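ok thread. three weeks with the Larkimon two-arm kit, people keep asking in DMs so I'm dumping it all here

for context we're a small shop, we do sample prep and light packing. Not roboticists. Gilles can code a bit, I can read code if it's short

what you get: two arms, two grippers, the controller box, a license for their software (Lileo), and a phone number that a human picks up. The human is Perrine Leclerc and she is very patient

what you don't get: a table. Any mounting hardware for cameras. Enough cable. Order longer cables the same day you order the kit, trust me, the ones in the box are for somebody with a much smaller bench

setup. their site says an afternoon. it took us 3 days, one of those was our fault (wrong breaker) and one was a firmware update that hung at the same spot over and over. Perrine had us roll back a version and it went through. that fix is not in the manual

manual is 202 pages btw and the index is useless. search the PDF for "home pose" and you land in the warranty section

calibration is the good part. really good. you walk through it on screen, it tells you which arm it's unhappy with, you redo only that arm. I've used the Fuster kit at my old job and there you start over from zero every time

teaching it a task: you guide the arms by hand, save the run, do it again. Lileo wants a bunch of runs before it will let you train anything. We gave it 200 for the first task which was moving small pouches out of a tray. Boring work, bring a podcast

Gilles got through most of those. I did the ones after lunch and you can tell which are mine, I'm jerky on the left side and the arm learned to be jerky on the left side. sorry everybody

results on pouches: fine. Not fast. I'd call it slower than a person who wants to go home. But it keeps the same pace all shift and the drops mostly happen in the first few minutes after a restart, no clue why, ticket is open

results on boxes: bad. flaps confuse it. we stopped after a couple of days and went back to pouches

glossy surfaces – big one. reflections messed with our depth readings until we changed the lighting settings in Lileo (Cameras > Exposure > lock it, don't leave it on auto). Josué Amaral posted about this on their forum last year and his thread is still the best docs they have

grippers. finger pads wear out quicker than I'd like. Spares come from Marchal and shipping was slow for us. buy a second set up front. the screws are tiny and they roll, do it over a towel

noise: low. you can have a converstation next to it no problem. the controller fan is louder than the arms

safety stuff: there's an e-stop in the box, it's wired, cable is again too short. Soft stop when you bump an arm works, I've bumped it plenty. the restart afterward is too many clicks

price. I'm not posting our quote bc it was negotiated, but ask about the lease. support is in the lease and it's extra if you buy outright, and you will want support. Sigrún Thorlacius over in purchasing caught that, I'd have signed the wrong one

would I get it again? for pouches yes. for anything with flaps no. If you need speed no. If you have nobody on staff who can read an error log, prob not yet either

they say a new Lileo version comes out in October with better restart handling. will believe it when I see it, will update the thread if it happens

couple replies before I log off: yes it runs without internet after activation. No it doesn't do well with clear plastic. Carmela Marín asked if one arm can work while the other is down – yes but you have to turn the dead one off in settings first or it just sits there waitng

ok that's it, back to the pouches. view from the bench
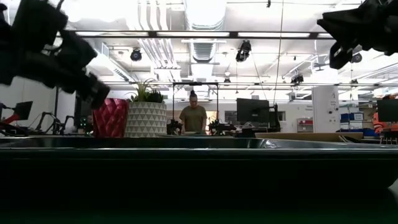 looking past the grippers, 2019-09-18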